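Mollah Releases Notbridge Edition of Its Old Testament Story Series for Children

NOTBRIDGE, April – Mollah, a publisher of religious education materials, has released a revised edition of its Old Testament story series for use in Sunday schools and at home. The series contains 155 stories, beginning with the Creation and ending with the return of Nehemiah to Jerusalem.

The edition is issued in two reading levels. Level A is written for children being read to by an adult. Level B is written for children who read on their own. Both levels follow the same story numbers, so a class with mixed ages can work from the same page list.

No story exceeds 1000 words. Each one opens with the book and chapter it is drawn from and closes with a short glossary of names and places. The account of Jonah, for example, defines Nineveh, Tarshish and Joppa, and gives a pronunciation for each.

Changes From the Previous Edition

The story of Ruth has been divided into separate readings for the fields of Bethlehem and the meeting at the town gate. The story of Joseph now includes the second journey of the brothers to Egypt, which the previous edition omitted. Weights and distances are given in modern units, with the original term in parentheses. The text of the Psalms section is unchanged.

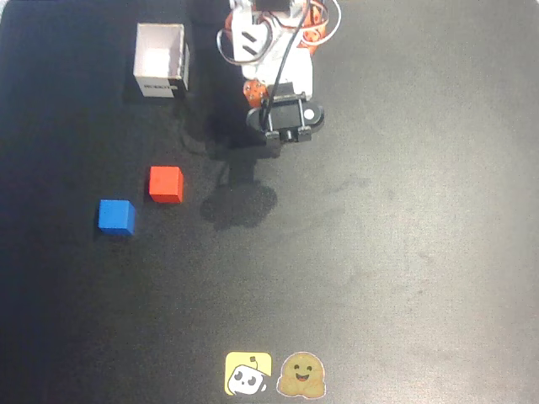
Formats and Availability

The series is sold as a set of six paperback volumes and as a digital download. Volumes may also be ordered singly. Print copies are distributed by Gosteo. The digital version is available through the Rilero reading library and includes large-print pages and a printable leader's sheet for each story.

Existing subscribers to the digital version will receive the revised text at no charge. Story numbers have changed from the Book of Judges onward, and a conversion table is supplied with the download. Leaders using printed lesson plans from the previous edition should consult the table before assigning readings.

About Mollah

Mollah publishes Bible story collections, lesson plans and activity sheets for children. Its office is in Notbridge.

Requests for review copies should be sent to the Mollah press desk and should state the reading level required.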